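FOR IMMEDIATE RELEASE

Nurnonel Opens Birora, a Free Public Guide to the People Governors Appoint

October 2019

Nurnonel, the nonprofit that helps residents follow the work of state government, has opened Birora to the public. Birora is a free website that tracks appointments to state boards, commissions and agencies from the day a vacancy is posted to the day the new member takes the oath. It covers 248 appointed seats on 63 bodies at launch, and anyone can search it without an account.

Most people can name their governor, and a good many can name their state senator. Far fewer could say who sits on the board that licenses their dentist, sets the rules for their well water or hears their appeal when an unemployment claim is turned down. Those seats are filled by appointment, often with a one-paragraph notice and a voice vote. The records are public. They have also been spread across so many offices that following a single nomination could take a full afternoon of phone calls.

"We have wanted this for years, and I am so happy to finally hand people a link," said Tiziana Pagano, executive director of Nurnonel. "Somebody asked me at a town meeting who had appointed the chair of the state ferry board, and when the term was up. I follow this for a living and I had to tell her I'd get back to her. It took me nine days. Now it takes as long as typing the word ferry."
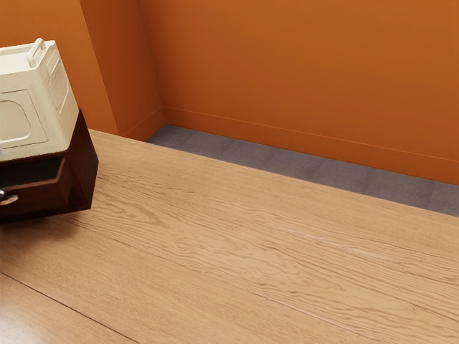

Each seat in Birora has its own page. The page shows who holds the seat, who appointed them, when the term began and when it ends, and what the law says a person needs in order to serve. Some seats call for a licensed engineer, some for a working farmer, and a surprising number are set aside for "a member of the general public," a phrase that Nurnonel's researchers found in statute after statute and came to love.

When a nomination is pending, the page also carries the nominee's application as filed with the governor's office, the disclosure form where one is required, and the date, time and room of the confirmation hearing. Links go to the original papers. Birora doesn't score nominees, recommend votes or predict how a hearing will go.

"Our job is to get the paper in front of people early," said Ebuka Fashola, who led the research for the project. "If a hearing is coming and you used to work with the nominee, or you were a patient, or you run a business under that board, you ought to have time to read the file and write to your senator. Finding out afterward is no use to anybody."

How the guide was built

Work on Birora began in March with a small team and a very large pile of paper. Fashola and his colleagues started with the state code, reading each law that creates a board and pulling out the number of seats, the length of the terms and the rules for filling them. They then matched those seats against appointment letters, oath cards and minutes.

The two sets of records did not always agree. In 22 cases the team found a seat whose term had run out with no reappointment or replacement on file. The law generally allows a member to keep serving until a successor is named, so an expired term doesn't mean that anyone is doing anything wrong. It does mean that the seat can be filled, and Birora marks each of those seats with the words "open to nomination" and a link to the application form.

"That was the part that got me excited," Fashola said. "I thought I was building a list of people who already had these jobs. Then you look at the page for the library commission or the weights and measures board and it's practically an invitation. You live in the state, you care about libraries, go ahead and apply!"
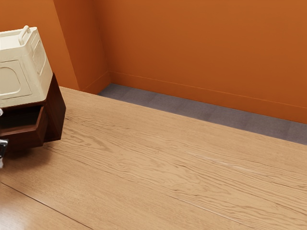 Light oak boards with gray carpet beyond the far edge.

The search tool behind the site was written by Prelotik, a software shop that works with towns and small agencies. Prelotik's developers spent much of the summer on a problem that sounds minor and was anything but: names. The same person may appear in one file with a middle initial, in another with a nickname and in a third with a typing error that nobody caught. Birora now groups those records and shows every spelling it found, with the source of each, so that readers can judge the match for themselves.

"We made a decision early on that the computer would suggest and a person would decide," said Faizal Ong, lead developer at Prelotik. "Every match on the site has been looked at by someone. It's slower, and I would do it the same way again. You're dealing with people's names and public records, and you want to be careful with both."

Ong's team also made sure that the site works well on an older phone and a weak signal. Pages are mostly text. A full seat history prints on one or two sheets, something that several public libraries asked for during testing, and the site can be read in large type without losing any of its tables.

A grant from the Isaksson Fund paid for the research and will keep Birora running and free of advertising through its first three years. The fund has no say over what the site publishes, and its own trustees are treated like anyone else if they turn up in the records. (One has. He served a single term on the state parks board, and his page is there with all the rest.)

What readers can do now

Visitors can look up a seat by the name of the board, by the name of the member or simply by subject. Typing "barber" brings up the licensing board for barbers, and typing "bridge" brings up four different bodies, one of which has not met in some time but still has members. A calendar lists upcoming confirmation hearings across the state, and readers can sign up for an email notice about any seat, board or subject they choose.

Notices go out when a vacancy is posted, when a name is sent to the senate and again 14 days before a term expires. That last one was suggested by Wulan Liem, a retired court clerk who tested the site over the summer and sent back page after page of notes.
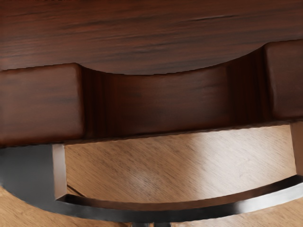
"Terms end very quietly," Liem said. "I worked in a courthouse for most of my life and I saw how often a deadline went by simply from want of a reminder. If people in the community get the same nudge as the people in the building, you may see more names put forward, and I think that's a wonderful thing."

Liem's notes led to several other changes. The word "incumbent" was dropped in favor of "current member." Dates are written out in full. The page for each board now opens with two or three plain sentences on what the board does, which took longer to write than the team expected, especially for the boards whose founding laws run to many pages and never quite say.

Teachers have taken to the site as well. Tullio Costa, who teaches civics at a public high school, used an early version with his juniors last spring. Each student picked a board, read the file on one member and wrote a letter to that person with a question about the work.

"I figured we'd get a few form letters back," Costa said. "We got real answers, some of them two pages long. One member of the soil conservation board invited the whole class out to see a terrace project, and we went, and it poured the entire time, and the kids still talk about it. These are people who took on a job with very little thanks, and they were tickled that somebody had noticed."

Costa has since written a set of five classroom lessons, which can be downloaded from the Birora site. They're suited to grades nine through twelve, and each one fits in a single class period. Teachers are welcome to change them however they like.

Corrections and additions

With this many records there will be mistakes, and Nurnonel wants to hear about them. Every page has a correction form at the bottom. Reports are read by a researcher, checked against the original document and answered in writing. When a page is changed, the old entry stays visible in the page history along with the reason for the change.

Board members and nominees may ask to add a short statement to their own pages. Home addresses, personal phone numbers and the names of minor children are removed from all documents before they are posted.

Birora does not yet cover judges, members of local boards appointed by counties, or the governing boards of public colleges. The college boards will come next. Pagano said her staff had already begun reading the charters and that she hoped to have the first pages up in the new year.

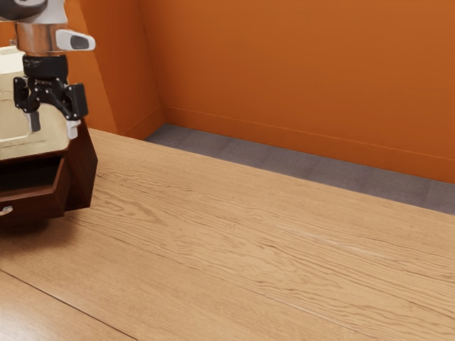 Robot arm above a small dark wooden cabinet on a light oak tabletop.

Free online sessions

Nurnonel will hold free online sessions for anyone who would like a guided tour of Birora. The sessions run for an hour, with plenty of time for questions, and no background in government is needed. Separate sessions are planned for reporters, for librarians and for people who are thinking of applying for a seat themselves. Sign-up is on the Birora home page under "Learn with us."

"Bring your oddest question," Pagano said. "Ask about the board you heard of once and never could find. We love those."

About Nurnonel

Nurnonel is a nonpartisan nonprofit that helps residents find, read and use the public records of their state. It does not endorse candidates or nominees, and it takes no money from political parties or campaigns.

About Prelotik

Prelotik builds search and records software for towns, libraries and small public agencies.

Media contact

Ebuka Fashola, Research Lead, Nurnonel. Interviews with the research team, with Faizal Ong of Prelotik and with Tullio Costa can be arranged through the press form on the Nurnonel website.

###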